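Spülmaschine oder von Hand bei Geschirr mit Dekor?

Grumix
Sonntag, 12. Juli 2020
Hallo zusammen, ich hab mir im April Teller mit farbigem Rand gegönnt und spüle seitdem alles brav von Hand. Langsam nervt es aber, vor allem wenn Besuch da war! Traut ihr euch mit sowas in die Maschine?
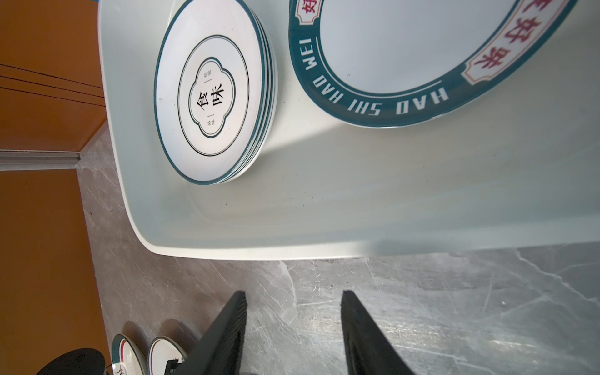 Teller mit blaugrünem Rand

Barros
Kommt drauf an, ob das Dekor unter oder auf der Glasur sitzt. Fahr mal mit dem Fingernagel drüber (ganz vorsichtig): Spürst du eine Kante, würde ich es lassen. Meine alten Kaffeetassen hatten Goldrand, nach 15 Spülgängen war davon nur noch ein Schatten übrig.

Emport
Seh ich anders. Ich hab seit sechs Jahren alles in der Maschine, Sparprogramm, wenig Pulver, und da ist nix verblasst. Das Problem sind doch die Tabs, die sind viel zu scharf dosiert. Von Hand hab ich dagegen schon vier Teller am Wasserhahn angeschlagen, seitdem kommt bei mir eine Schüssel ins Becken. 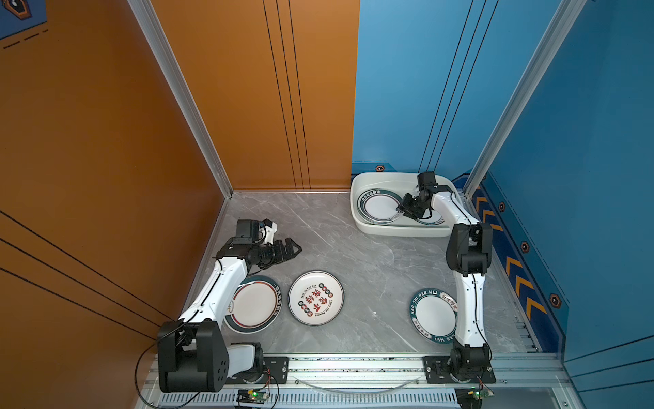

Dondadar
Pulver oder Tabs ist doch fast egal, auf die Temperatur kommt es an. Und bitte nicht Teller an Teller quetschen, sonst scheuert der Rand. Goldrand bleibt bei mir trotzdem draußen, da hat Barros recht.

Grumix
Ok, Fingernageltest gemacht, ich spüre nix. Dann opfere ich heute Abend mal einen und melde mich.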